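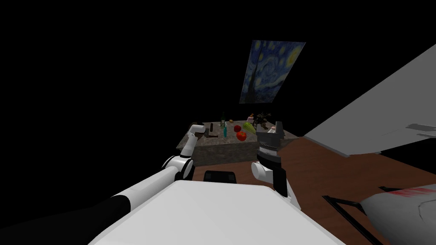

The kitchen island test in simulation, with the left gripper over the near corner of the counter.

About Tastham

Tastham is a small robot testing company in Barnton. We check two-armed household robots in simulation before their makers let them loose in a real kitchen. Our customers build the machines and write the control software. We run it, look for the ways it can hurt somebody or break something, and write up what we find.

There are 11 of us. Thilini Talukder started the company and still reads every fault report before it goes out. Karthik Bhattacharjee builds the simulated rooms. Imani Tanui runs the safety desk, and Moushumi Biswas looks after customers, including the ones who are unhappy with us.

The January fault

New customers usually ask about this, so we keep it on our main page.

In January we were running a pick-and-place test for a controller we had already passed once. The robot had to reach over a kitchen island, pick up one item and set it down again. In 8 of 215 runs, the gripper closed before it reached the item. The arm then carried on as if it were holding something, moved across the counter with its fingers shut, and pressed down at the drop point. Our scoring tool marked all eight runs as complete.

The controller had a timing fault. When the wrist camera view was late, it used the last position it had for the item and went ahead. That was the customer's fault to fix, and they fixed it. The scoring was our fault. Our tool checked where the gripper ended up and never checked whether the item had moved with it. Mahfuz Begum found the problem on a Tuesday while replaying runs by hand for a different reason. By then the first report had been with the customer for 31 days.

We withdrew the report that afternoon and called the customer before we had a full explanation. No real robot had been run on that version. It could have been, and we would have been the ones who said it was fine.

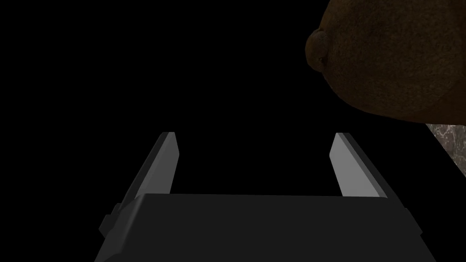

Gripper view from the same test room, fingers open.

What we changed

A pick now counts only if the item leaves the surface and stays between the fingers until the release command. A late camera view stops the arm, and the run is logged as a stop. Someone who did not set up the test replays a sample of the passed runs from the gripper view as well as the room view. This is slow work – it added two days to a normal report – and we charge for it.

We also went back through older reports that used the same scoring. Two needed corrections, and both customers have them.

Working with us

We take on household and light kitchen robots. We don't test vehicles or factory lines. Our room builder, Cloltia, is kept in-house, but you can have the scene files for any test we run for you. Ní Bhriain, our partner firm, handles tests on physical machines once the simulated ones are finished.

To report a fault in one of our reports, write to the safety desk and put the report number in the subject line. Imani or Mahfuz will reply the same working day.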